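Zirent Hand Kit evaluation: second progress report
Prepared for the Zerkside equipment fund by Nosipho Modise

Where we are

You paid for two Zirent kits and a September's worth of patience, and I can report that both kits still work. The patience is holding up too. We have 236 usable recordings against a target of 200, so that line of the grant can be ticked and I would like it noted that I ticked it.

What we bought

The kit is a hand-held gripper with padded fingers, a mount, a cable and a manual that appears to have been translated by someone in a hurry. The sales page promises "minutes to first demonstration." Ours took most of a Monday, including the part where we found the second page of the manual. After that it was quick. New people pick it up in one short session, and the complaints I get are about wrists.

Work on soft goods

Venter, the other supplier we looked at, tests on a clean bench with foam blocks. Our proposal said homes, so we went to homes, where laundry lives on the furniture. Folded clothing on a couch has become our standard hard case. Dark fleece is the worst of it, as the folds are difficult to make out on playback and a neat bundle stops being neat if you take hold of the wrong layer. 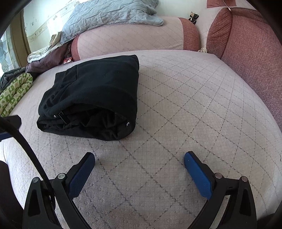 Pads and wear

The blue pads grip fabric better than I expected and collect lint exactly as well as I expected. We have replaced 9 of them so far. Zirent sells them only in packs, at a price that suggests they are hand-stitched by monks. I have moved money from the travel line to cover the next pack, which was easy, since the travel line was mostly bus fare.

Software

The Ostier upload tool has improved. It used to fail without a message and now it fails with one. Support answers within a day and is unfailingly polite about suggesting we restart. Two recordings were lost this period, both before the last update, and neither is in the total I gave you at the top.

Would I buy it again

Yes, with a bigger pad budget and a longer cable. I would not pay for the premium support plan, having seen the regular one.

Next period

Towels, then bed linen. Fitted sheets are listed in the proposal and I stand by the proposal, though I would welcome a call before we get to them.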